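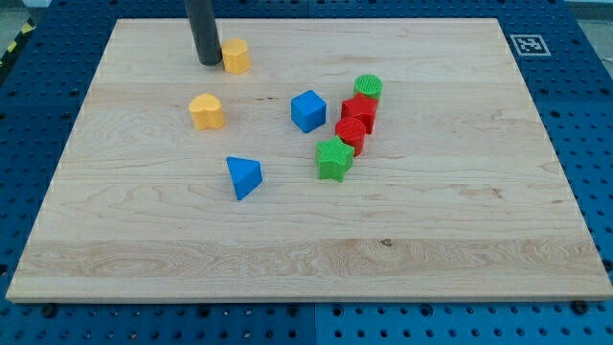
Home | Trips | Shop Notes | About

Wednesday at Drirnovau: the rules on the wall
By Sigita Kairys

I'd been wanting to get into the Drirnovau lab ever since Kristaps Uibo came back from it raving about their checklists (yes, checklists, we're that kind of friends). So when they ran an open day in May I took the early bus and was at the door before the coffee was out.

Luminița Neagu led our group, and she started with the house rules. Hair tied back, badges tucked in, and stay behind the floor line unless she waves you over. Fine by me! Then she got to the part I came for, which was how they write down a manipulation test so somebody else can run it too.

They work with little plastic blocks on a maple board. Cubes, cylinders, hearts, stars, a triangle, all in red, yellow, green and blue. Every layout gets recorded before the arm moves, and if a visitor bumps the table the run is thrown out, even if it was going great. I asked whether people grumble. "Constantly," she said.

Other rules I scribbled down: the printed marker on the table stays uncovered. The board gets checked at the start of each shift, bolts included. Two people sign off on any change to the speed limit, and both have to be in the room when they do it. A failed grasp stays in the log with the good ones, and you don't get to nudge a block and call it a retry. A full set is 500 runs, and they won't quote a success rate from anything shorter, which I wish more vendors would copy!!

Hadi Sayegh from Edness was in my group and pushed back a bit. His shop does 2000 picks before lunch and he can't see stopping for a signature. Luminița's answer was that he changes his speed limit a lot less often than he thinks. He laughed, but he did take a copy of the form.

The emergency stop drill was my favorite bit. Anybody can press it, no questions asked, and you get thanked for it (I pressed it, very satisfying). Lunch was soup. Next month I'm hoping to get over to Kuusk, if Vaida Mockus can find me a spot on the list.

Get new trip reports by email. Enter your address to subscribe.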